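A second pair of hands

The suturing rig lives in the back bay of a shared workshop, between the laser cutter and a rack of half-finished bicycles. It has two arms, a foot pedal and a black tent of blackout cloth on a plywood frame. Sérgio Salgado built the arms. Zainab Effiong wrote most of the software that moves them. They call the whole thing Marik.

Salgado repairs lift motors for a living. He started on the first arm in October, working in his kitchen, and moved to the workshop when the second arm wouldn't fit on the table. The joints are driven by cables running over small pulleys, with the motors grouped at the base so the moving parts stay light. He has rewound the cables more times than he cares to list.

"The cable stretches," he says. "You tune it, you go home, you come back and the wrist is pointing somewhere else. I've learned to put a load on it overnight and tune it in the morning."

The instruments at the ends of the arms are secondhand. One came in a job lot with a bent shaft, which Salgado straightened in a drill press vice. The couplings between instrument and arm are printed, and the current ones are version 37. Earlier versions fill a biscuit tin under the bench. Most failed at the same thin wall beside the locking tab, and he now prints that section solid.

Effiong came in through the workshop's open evening. She had written control code for packaging machines and wanted something slower to work on. Her first job on Marik was to throw out the joystick. The operator now holds a pair of handles on a jointed frame, and the arms copy the movement at a fraction of the size. A switch on the pedal disconnects the handles, so you can bring your hands back to a comfortable position without dragging the needle about.

She also added a small camera looking along one of the instruments. Until then they had relied on a single view from the side, and it was hard to judge how far the tips were from the surface. With the close view on a second screen, people stop stabbing at the work.

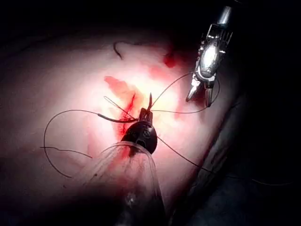
Marik at work: the jaws hold a curved needle, with the second grasper standing by above the tissue.

Thread has been the hardest part. The arms will go where they are told, but a loop of suture goes where it likes. It catches on the jaws, slides behind the other instrument and springs open when you let go. Salgado cuts his lengths short for practice. Effiong prefers a longer tail because it gives her more to grab, and they have agreed to differ.

Nothing on the machine feels force. An operator has to judge tension by looking at the thread and at how the surface moves under it. Effiong tried reading the motor current as a stand-in, but friction in the cables swamped it. She hasn't given up on this. A small load cell made by Cinitetti is sitting in a bag on the shelf, waiting for a mount.

The rig also does a little on its own. Effiong has a routine that takes the needle from one instrument and passes it to the other, starting from a fixed position. In her last set of 50 tries on a foam block it completed 37. The failures were nearly all needles that had rolled in the jaws before the handover began. She is working on a step that checks the angle first.

Neither of them has any plan to sell it, and it will never go near a patient. The workshop's rules say so in writing, on a sheet taped to the tent. What they would like is to put the drawings out in a state that somebody else could follow. A group at another workshop, Stasiv, has already made a start on one arm from Salgado's sketches and sent back a page of corrections. He has worked through most of it.

The next job is the base. At present the arms are bolted to separate plates, and if somebody leans on the bench they shift against each other and the calibration has to be done again. Salgado has a length of steel channel cut and drilled to carry both. It needs deburring, and he wants to paint it before anything goes on.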